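Breadth, the 40-week average and a stubborn range

4 August 2022

The Dronlow composite has now spent 11 weeks inside the same range, and I have had two emails asking whether I still regard it as a base. I do, with less conviction than I had in April. The reasoning is set out below so that it can be checked later against what the index does.

Start with the level. The line that matters on my weekly chart is 2403. It was the low of the spring decline, it was the point where the first rally failed on the way back up, and it has since been tested from above on a closing basis without giving way. I use weekly closes only. Intraday breaks of the line have occurred and I ignore them, as I did when they pointed the other way and would have suited my position.

The 40-week moving average is still falling, though the slope has flattened. Price crossing a falling average is a weak signal on its own. In my records, crosses made while the average is declining fail more often than they hold, and the failures tend to come early. I would want to see the average level out before treating a close above it as anything more than a bounce.

Volume is the less comfortable part. Rising weeks inside the range have come on lighter turnover than falling weeks. The usual allowance is that summer volume is thin everywhere, but that applies to both sides of the tape and does not explain the difference between them.

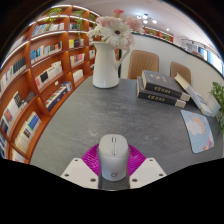 Grey mouse above a dark tabletop.

Breadth is better. I track the share of Dronlow members trading above their own 50-day average, smoothed over five days. A reading above 80 per cent shortly after a major low has, in the past, been a sign of a broad advance and worth respecting even when the index itself looks overbought. The current move has not got there. It stalled short of the mark, eased back, and is now climbing again from a higher trough. I read that as neutral with a slight upward lean.

Sang-wook Seok wrote to say that I should be using the advance-decline line in place of the percentage measure, as it does not reset each time the averages drop. His point is fair. After a long fall the 50-day averages sit so low that a modest rally puts most shares above them, and the reading flatters the market. I have since plotted the two together. The advance-decline line made its low one week before the index did and has not undercut it. The two measures agree for now, which removes the argument without settling it.

On sectors, the ratio of Vululside to the composite is the one I look at first. Vululside is the most cyclical name I follow and it normally turns before the rest. The ratio broke its downtrend in July, came back to the line and has held there. A weekly close below the July low would cancel that, and I would then drop the base count altogether.

Tralero is the opposite case. It led during the decline, as defensive shares do, and relative strength has been slipping for several weeks. Its price chart is intact. Money leaving a defensive leader while its price holds up is what one would expect to see early in a recovery, though I have also seen it in the middle of a bear market — the pattern is not exclusive to either. Lim has done nothing and I have no view on it.

My working plan is as follows. Above 2403 on a weekly close I hold what I have. A close above the top of the range, with the smoothed breadth figure at or past its threshold, and I add to the position in two equal parts, the second only after a pullback that stays above the breakout level. Below 2403 on a weekly close I sell half, and I sell the rest if the following week does not recover the line.

One correction to my previous post. I gave the Vululside ratio on a log scale and described it as arithmetic. The trend line falls in a slightly different place on each, but the break shows on both. I have replaced the chart and left the original text as it was.

Next update after the monthly close.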